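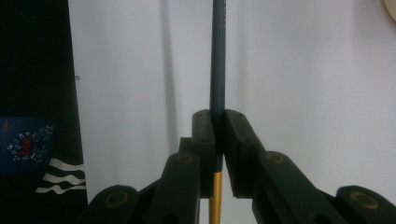
*Fingers closed on a slender rod, two screw holes showing on top of each one.*

# Bench walk-round, hand-held grippers and arm cell

**Site:** Keskinen decorating shop, Gosham
**Month:** January
**Walked by:** Ritva Ojala, with Helmi Vainio on the bench side
**Copies to:** Anneli Kauppinen, Kalevi Vuorinen, break room board

I've put my comments right under each line this time, so please read them before you come and ask me why your bench got a "fix"! Marks are OK, FIX or WATCH. If it says WATCH, you can keep working but I'll be back.

## 1. Grippers, before anyone picks one up

- [x] **Finger screws snug, both sides:** OK
 I went over them with the short driver. One was a touch loose on Helmi's and took a quarter turn. Please don't crank them, these are printed parts and they crack.
- [x] **Pivots move freely, no grit:** OK
 Wipe with a dry cloth. No oil, please (somebody oiled one in the fall and we had greasy fingerprints on bisque for two days).
- [ ] **Pads clean, no dried glaze:** FIX
 Found crust on the spare. It goes back in the drawer only after a wash.
- [x] **Open and close test, 200 cycles since last service:** OK
 Log is up to date, thank you Hertta.

## 2. Hands and wrists

I want to spend a minute on this section, the old list didn't have it at all. When we painted everything by hand the complaint was sore thumbs and a stiff neck by midafternoon. Now that half the shift goes into showing the brush strokes with the grippers so the arm can learn them, the neck is better and the thumbs are worse. You're pressing on a body that's wider than any brush handle, and you do it with your elbow up in the air.

- [ ] **Rest break every 18 minutes on gripper work:** WATCH
 The timer is on the shelf and it's getting ignored. I know, I know, you're in the middle of a stroke. Finish the stroke and then put the thing down.
- [x] **Swap hands or swap jobs at the break:** OK
 Helmi and Hertta trade between gripper and touch-up, and it seems to be going well.
- [ ] **Elbow support at each station:** FIX
 The order with Vondach is in. Until it comes, use the folded towels. 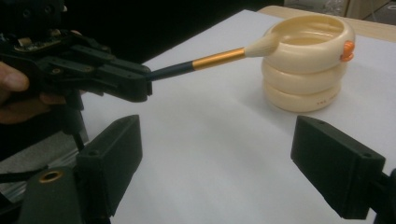 The other thing I hear a lot is that it feels silly to pick up a brush with a tool when your own fingers are right there. Hertta Sjöberg has painted rims for longer than I've worked here and she told me it was like eating soup with oven mitts. She's gotten good at it, though! She also pointed out that the people who know the strokes best are the ones most tired by the end of the day, and I've passed that on to Anneli in writing. So far the answer is that gripper time is capped at half a shift. I'd like that on the schedule as well as in an email.

## 3. Table and cables

- [x] **Light at work height, 700 lux or better:** OK
 Dimmer toward the front edge at two of the stations but still over the line.
- [x] **Paper flat, corners not curling:** OK
 Change it when it's marked up.
- [x] **Water pots set well back from the front edge:** OK
- [ ] **Cables off the walkway:** FIX
 Kalevi, this is mine and yours. The clips are in the Mekico box under the stairs. Anything that lies on the floor gets tied up and pushed against the partition before the evening shift.
- [x] **Bags and packing put away at end of shift:** OK, mostly 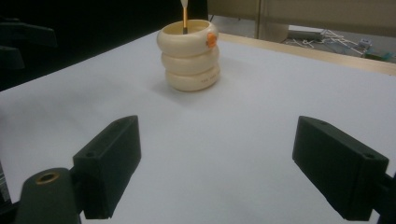 **Does teaching the arm mean fewer hours for the painters?**

Hours stay where they are through the spring, according to Anneli, and the arm only takes plain bands on the big runs of 100 and up. Small runs, repairs and anything with a figure on it stay with people. I've asked for the plan after that and will pin it up when I have it.

## 4. Arm cell

- [x] **Stop button reached from both sides:** OK
 Pressed it from each side, and it stopped each time. Reset key is back on its hook.
- [x] **Floor line visible:** OK
 Repainted over the holidays and it looks great.
- [ ] **New starters shown the cell before day one at the bench:** WATCH
 Kalevi was doing this on the fly. We need a sheet with names on it.
- [x] **Nobody reaches in for a dropped brush:** OK on the day
 I watched for a whole run. Leave it until the run is over, brushes are cheap.

## Still open

- Pads on the spare (Helmi)
- Elbow supports (me, chasing Vondach)
- Cable clips (Kalevi and me)
- Half-shift cap on the schedule (Anneli)

Next walk-round is at 2 p.m. on the late shift, so the evening people get their turn at complaining to me. Bring your thumbs.

*R. Ojala*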